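Workshop > People > Interviews

Print this page | E-mail this to a friend

"It kept holding on": a chat about the day the grippers wouldn't let go

October 27, 2019

I'd been promised tea and I got tea, although I was told very firmly to drink it in the corridor. The lab at Tamitthorpe has a rule about cups near the benches, and the engineer who runs the two-armed cell there (she asked me to leave her name out, as she doesn't want to be the face of a fault report for the rest of her career) is the person who wrote the rule. So we stood by the coat hooks for the first ten minutes and she told me what happened with the Wular job.

Wular, if you haven't come across it, is the project teaching a pair of robot arms to do the dull bits of bench work: picking up small glassware, moving it, putting it down again. It's the putting down that went wrong.

"Everybody worries about dropping things," she said. "We'd spent weeks on dropping things. Then one afternoon the left arm picked up a little glass vial, carried it nicely over to the rack, lowered it in, and didn't open. And then it went home with the vial still in its fingers, and the rack came too, because the vial was in the rack!"

She laughed when she told me this, but she says she wasn't laughing then. The rack tipped, two vials went over the side and one broke on the floor. She was standing a metre and a half away in soft shoes. There were no injuries, and the clearing up was done with a dustpan and a damp cloth. What bothered her was that the arm had carried on as if all was well. According to its own record it had opened its fingers, let go of the vial and gone back to its resting position, and every line in the log was green.

I asked how a machine can think its hand is open when it's shut. I've got a garage door with the same trouble, so I had a personal interest.

"It didn't check," she said. "It sent the message that said open, and the gripper sent back a message that said received. We'd written the software so that received counted as done. That's our mistake, start to finish. The hardware never claimed anything more than it had heard us."

The reason the fingers stayed shut took a good deal longer to find. They ran the same move 156 times over the following days, with an empty plastic vial so there'd be no more broken glass, and it stuck on 33 of them. Some mornings it wouldn't stick at all. "That was the worst of it," she told me. "You'd get 50 good ones in a row and start packing up to go home, feeling very pleased with yourself, and then off it would go again with the vial in its hand."

They changed the fingers. They changed the pads on the fingers. They rang Fistier, who had supplied the gripper cables, and got a patient man on the phone who asked whether the cable was being bent much at the wrist. She said no. Then she went and looked, and it was being bent quite a lot at the wrist!

What they found was a wire inside the cable that had partly broken where it passed the last joint. With the wrist turned one way it made contact, and with the wrist turned a bit further it sometimes didn't. The signals still got through, so the gripper could say received quite happily, but the power to the motor dropped out just when it was needed. The rack happened to stand in a place where the arm had to turn its wrist that bit further. Anywhere else on the table and they might not have found it until Christmas.

"I'd like to say we worked that out by being clever," she said. "I was holding the cable with one hand and eating a banana with the other and I felt it click."

The repair itself was dull. New cables on both arms, with more slack, tied down further back so the bend is spread out. The software took longer. The arm now has to read the actual gap between its fingers before it's allowed to move away, and if the gap is wrong it stops where it is and waits for a human being. There's also a limit on how hard it can pull on its way up, so that if all else fails it will give up before it lifts a rack. The Brandão bench next door, which shares a good deal of the same code, had both changes put in the same week.

I wondered whether it was a bit much, all that for one broken vial. She gave me a look over her mug. The move had been run 2,456 times before it ever went wrong, she said, and in all that time the check that would have caught it wasn't there. "So it was never safe. We'd had a long run of good cables."

By then I'd finished my tea and was allowed in.
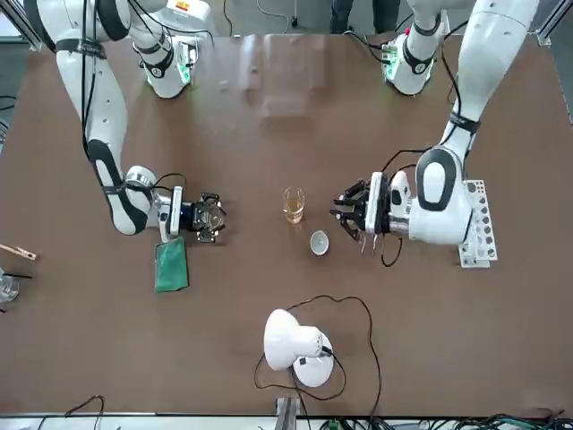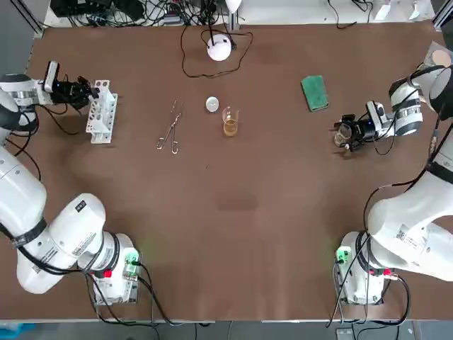 The part of the job I hadn't understood until I stood beside the table is how much of the trouble comes from ordinary objects being awkward. A rack is a nasty thing to let go over, she explained, with all those holes for a glass edge to catch in, and a test that only ever uses one neat block on a bare surface won't show you that. So the table gets a proper mix: the white rack, a lamp with its black cable wandering about in loops, and a small clear glass vessel with amber liquid in it. I pointed at the liquid and reminded her about the cup rule. "That's for people," she said.

She still watches the wrists. I noticed it while we were talking, her eyes going off to the side every time she mentioned a cable, and when I asked her she admitted that she now bends each one by hand every morning before the power goes on. It's on the start-up sheet, between testing the stop buttons and wiping the table. The first few days people skipped it, so she moved it to the top of the page and it gets done.

I asked what she'd tell somebody setting up the same sort of thing at their own place. She thought about it for quite a while. "Ask your machine what it did, and then find some other way of asking it," she said. "And buy spare cables. Buy more than you think. We had one, and it was the wrong length."

I went home and looked at the garage door. There's a wire at the hinge that I don't like the look of at all.

Recent in Interviews
- Four winters with the same lathe
- The woman who mends weighing scales
- Why our conveyor ran backwards
- Learning to solder at sixty
- A morning in the calibration room

Print this page | E-mail this to a friend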